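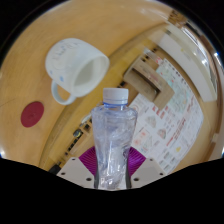 Photo: Tülin Duman / Wala workshop

Wala hand gripper: frequently asked questions

Last revised in June. Questions are answered by Maksym Semeniuk unless marked TD.

What is Wala?

A gripper you hold and squeeze yourself, with a camera looking down at the fingers. We record ourselves picking things up with it, then use the recordings to train the small arm on the back bench at Junport. Junport is a shared workshop, so the tool has to survive being used by people who didn't build it.

Can I build one at home?

Yes. You need a printer that can manage flexible filament, a soldering iron and a free weekend. Tülin built the second one on her kitchen table. Nothing in it needs a lathe or a mill.

How much does it cost?

The last one came to 260 euros, with the camera taking more than half of that. The printed parts are cheap. If you already own a suitable camera, take it off the total.

Why are the finger pads ridged?

Smooth pads slid on plastic bottles, and bottles are most of what we pick up. Fine parallel ridges gave us a better hold without having to squeeze as hard. Ours are purple because that was the flexible filament on the shelf. Any colour will do, but keep both pads from the same spool if you can, as softness varies between makes.

My pads tear at the root. What am I doing wrong?

Probably printing too fast. Drop the speed and dry the filament overnight. If they still tear, add 2 mm to the base of the wedge in the drawing. (TD)

What are the holes in the grey plates for?

They save a little weight, and one of them takes the bolt if you fit the older Peixoto hinge. On the current version you can leave them all empty. Please don't drill extra ones near the inner edge. The plate cracks there.

Which objects should I start with?

Whatever is on the table. A clear bottle with a screw cap is a good early test and a hard one for the camera, as the plastic is full of reflections. A mug lying on its side is useful too. Leave the table as untidy as it normally is. Our first recordings were made on a bare bench and the arm was hopeless anywhere else.

How many recordings do I need?

For one object and one simple task, we had nearly 55 good ones before the arm did anything worth watching. Throw out the ones where you fumbled.

Does it work with the Hetivberg controller?

The gripper doesn't care, as it has no motor. The arm does. Hetivberg boards run it, but you'll need the 5 volt adapter and the older firmware – the new one drops the connection after a few minutes and we haven't found out why.

Can I borrow the workshop's one?

Members can, for use in the building. Sign it out on the sheet by the door and put it back on its hook with the fingers open. Left closed, the pads take a set and need replacing.

Where do I send corrections?

Leave a note in the Wala tray at Junport, or use the contact form. Drawings are updated when one of us has an evening free.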